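How to Oil a Wood Tabletop (and Keep It Looking Good)
Posted by Tanveer Satti, 25 Jul 2018

I love oiling wood. There, I said it! You wipe on the first coat and the grain jumps up at you, and a top that looked gray and tired an hour ago suddenly looks like something you'd brag about. If you've been putting this off, please try it on one small piece first, and I bet you'll be walking around the house looking for the next one.

What you need

Tabletop oil or food-safe mineral oil
Sandpaper in 120, 180 and 220 grit
A sanding block
Lint-free rags, more than you think
Dish soap and warm water
Gloves

I use Brultar tabletop oil on desks and side tables and plain mineral oil on anything that gets food on it. Use what you can get. The rags matter more than the label on the can.

Step 1: Find out what's already on the wood

Oil has to soak in. If the top has a varnish or a lacquer on it, the oil will sit there in a sticky film and you'll be cross with me. Put a few drops of water on a spot near a corner and leave them for 15 minutes. If the water darkens the wood, you have bare or oiled wood and you can go ahead. If it beads up and wipes off clean, there may be a sealed finish and you'll have to sand it off first, or decide to leave it alone. A shiny top that shows streaks from the ceiling lights is often sealed, but do the drop test anyway. I've been fooled by wax more than once.
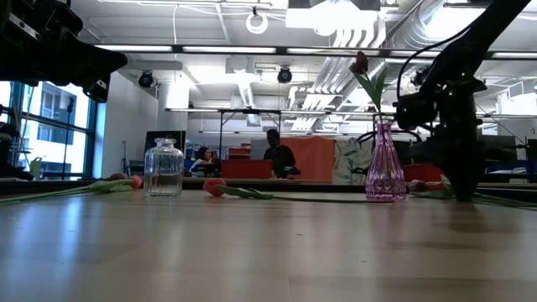 Rizwan Zaidi wrote in to ask whether the water test can leave a mark of its own, as he tried it on his mother's dining table and got a pale ring. Yes, it can, on old shellac especially. Shellac hates water. The ring will sometimes fade by itself over a day or so. If you think your table is old enough to be shellac, go underneath and dab a little rubbing alcohol on a hidden spot. If it goes tacky, stop there and put the sandpaper away, and maybe ask somebody who works on antiques.

Step 2: Clean it

A squirt of dish soap in warm water, a rag wrung out hard, and wipe with the grain. Don't flood it. Dry it with a towel right away and then leave it overnight. I know, I know – you want to start. Damp wood takes oil in patches and you'll see every one of them.

Step 3: Sand

Start at 120 if there are scratches or stains, or go straight to 180 if the top is only dull. Always with the grain. Finish at 220 and no higher. I once took a shelf all the way up to 2000 grit to see what would happen. It felt like glass and wouldn't drink a drop!

Go easy on the edges, where it's very easy to round things over. If the top has a veneer, a few light passes at 220 is plenty. Vacuum up the dust, then wipe with a barely damp cloth.

A note on strip tops

Tops glued up from strips are my favorite to oil, and the ones people worry about most. The grain can change from one strip to the next, so one may soak up twice as much as the one beside it. That's fine. Keep feeding the thirsty ones. The color difference between strips will get stronger with oil, which I think is the whole fun of it, but if you want an even color you should test a patch underneath before you commit.
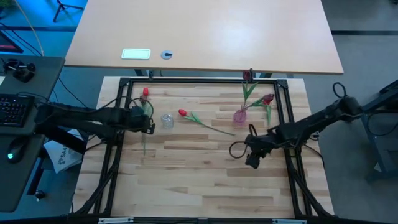 Butcher-block strips in light tan and darker honey, next to a plain beige top.

Step 4: First coat

Pour a small puddle in the middle and spread it out with a folded rag, working toward the edges. Be generous on this one. Let it sit for 15 minutes, add more wherever it looks dull, then wipe off everything that's left on the surface. Wipe until you think you're finished and then take a clean rag and do it again. Leftover oil turns gummy, and getting it off is miserable work.

Don't forget the underside. One coat is enough, but a top sealed only on one face can cup.

Step 5: More coats

Wait 12 hours, rub lightly with a fine pad, and repeat. Two more thin coats will do for a desk. For a kitchen counter I'd go to four.

Rags, please read this

Rags soaked in linseed or other drying oils can heat up and catch fire all by themselves when they're balled up. Lay them flat outdoors until they're stiff, or put them in a metal can full of water with a lid on.

Keeping it up

Wipe spills when you see them and use a trivet under hot pans. I give my own desk a fresh coat every March and it takes less time than making lunch. If a spot goes pale and rough in between, sand that spot at 220 and oil it, then feather the oil out past the edges so it blends.

Next time: getting candle wax out of pine.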